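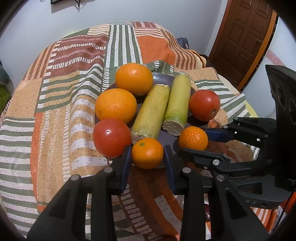 Home Handling Data as a Service: What We Got from Skorkau
Speaker notes - Nouhaila El Fassi
Sernstead meetup, 1/18/20

Open (keep it short)
Thank Melur for the room and the projector. Say who I am: I work on grasping at Zinance, and I spent November going through a delivery from Skorkau. We paid the normal price, and they haven't seen these notes.

Ask for hands: who has tried to collect their own demonstration data? Who enjoyed it? (wait for the laugh)

What the service is
You send a list of tasks. Skorkau sends people into ordinary homes with hand-held grippers, one for each hand, and you get back synced video and gripper motion. No arm to mount and no lab kitchen. I love this part - the hands are a person's, the fingers are a robot's, and the fabric wrinkles the way fabric does at home.

Our order was fruit on and off a plate. Sounds easy! Then go through the shapes: big oranges, small tangerines, tomatoes with that slick skin, and peeled sugarcane, which is long, stiff and fibrous. One grip width won't cover all of that.

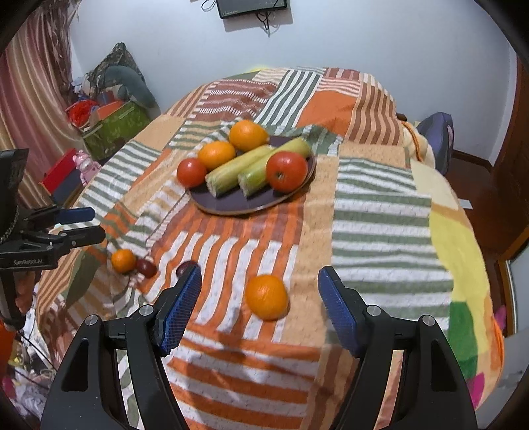

Fruit task, plate on patchwork cloth. Orange between the open jaws, second gripper at left.

Talk over the slide
Point at the orange first, then the two pale stalks lying side by side on the plate. Ask the room which one they'd pick up first and at what angle. Let them argue for a minute.
Mention the cloth. Stripes everywhere, plus folds. Our old segmentation model hated stripes, so I was thrilled to see them.

What came back
2492 clips. I watched 200 of them start to finish, with a lot of tea.
Good: the two hands stay in sync, labels are readable, and the folder layout made sense on the first try.
Less good: the plate task is heavy on right-hand grasps, and the task names changed spelling partway through. I wrote to Hjaltadóttir on their support side and had a corrected index in two days. Very happy with that.

Would I order again?
Yes, with a tighter task sheet. Spell out which hand does what, and ask for a small trial batch before the full one. I skipped the trial and wish I hadn't.

Demo
Play the tangerine clip twice, second time at half speed. If the sound drops out, carry on - there's nothing to hear except a spoon in the next room.

Questions
Likely ones: price (show the quote), faces in the video (ask me after, it's a long answer), soft fruit (haven't ordered any yet, but peaches are next on my list!).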